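From: Begoñe Requena
To: cell-users
Subject: Re: [cell-users] Protective stops at the bowl, arm 2

Florencio Calvo wrote on Wednesday:

> Arm 2 has gone into protective stop again on the bowl pick, twice
> before lunch. Same place each time: fingers down in the bowl, just
> before the close. The pendant gives a force limit on the tool axis
> and nothing else. I cleared it, jogged up and restarted, and it ran
> until the next one. Has anybody changed the payload? I would like
> to know before I put the Barroso job back on it.

Florencio,

Nobody has touched the payload. I checked the saved installation against the copy from April and the mass and centre of gravity are the same to the last digit. The tool offset is a different matter, and I think that is where the fault lies.

The pick height in the program is worked out from the table plane, the bowl thickness and the tool length. If the tool length is short by a few millimetres the arm believes it still has clearance when the fingertips are already on the bottom of the bowl. It then pushes until the force limit trips. That fits the point in the cycle you describe, and it fits the fact that picks from the bare table did not fault: those use a taught height and never look at the tool length at all.

I ran the descent at 5 per cent speed with the close disabled and stopped it at the pick pose with the red part in the bowl.
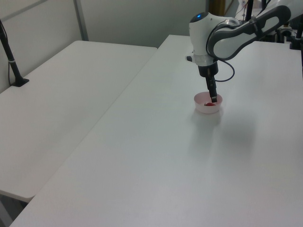
Can the force limit simply be raised until the job is finished? It should stay where it is, at 80 N, because that limit is part of the risk assessment for working beside the arm and raising it would only hide the wrong height.

What I found in the log, for anyone else on the list with the same setup:

The first stop came after the gripper was taken off and refitted. Between the refit and the first stop there were 23 good cycles. I had expected it to fail at once, and the reason it did not is that the part moves about in the bowl. When the fingers come down either side of it near the middle, they reach the bottom late in the move and the force stays just under the limit. Towards the rim the bowl curves up, contact is earlier, and the arm trips.

The tool length stored in the program had been typed in by hand from the old Bredholm sheet, which gives the length without the adapter between flange and gripper. I do not know who typed it, and it does not matter much. It was there before the cell came to us from Estlow.

Two things made this slower to find than it should have been. The pendant message gives the axis but not the pose, so you have to fetch the pose from the log by time. And the log keeps only the last 1000 lines, which at our present verbosity is not even a morning. If you get another stop, please save the log before you clear it.

I also looked at the cable loop at the wrist, as a snagged cable can give a false force reading. I turned the last joint through its full working range by hand in freedrive and felt no drag at any point. I would rule it out for now, though the loop is larger than I like and wants another tie.

The slow descent was then repeated from a second approach angle, to see whether the error was purely along the tool or whether the table plane had shifted as well. 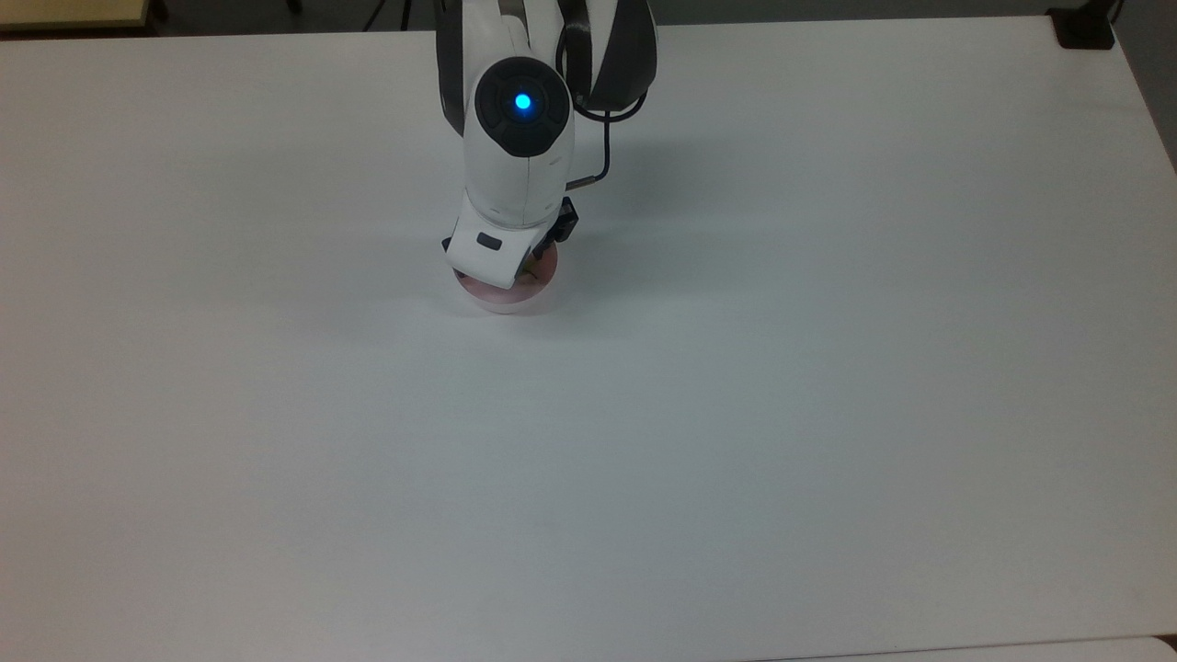 Estíbaliz Villanueva asked on the phone whether the plane had been taught with the old fingers on. It had, and so the plane carries the same error in the opposite sense, and correcting the tool length alone would leave the bare table picks too high. Both need doing together.

Proposed order of work:

1. Measure the tool length with the four-point routine, adapter fitted. Do not use the sheet.
2. Reteach the table plane with the same fingers.
3. Reteach the bare table pick height.
4. Run the bowl pick at 5 per cent, then at half speed, logging tool force on each descent.
5. Full speed only when the force at the pick pose is level from one cycle to the next - if it creeps, stop and tell me.

Until step 4 is done I would ask that arm 2 is not left to run unattended, and that nobody restarts it from the pendant after a stop without first jogging clear and looking at the fingertips. Repeated pressing against a hard surface will bend them, and we have one spare pair. Crescencio Echevarría has the key for the cabinet they are in.

The Flastitik fingers on arm 1 are a different length again, so please do not copy the corrected value across.

I can do steps 1 to 3 tomorrow from eight. Florencio, if you still have the pose values from the two stops this morning, send them to me directly and leave the list out of it, as the attachment limit is small.

Begoñe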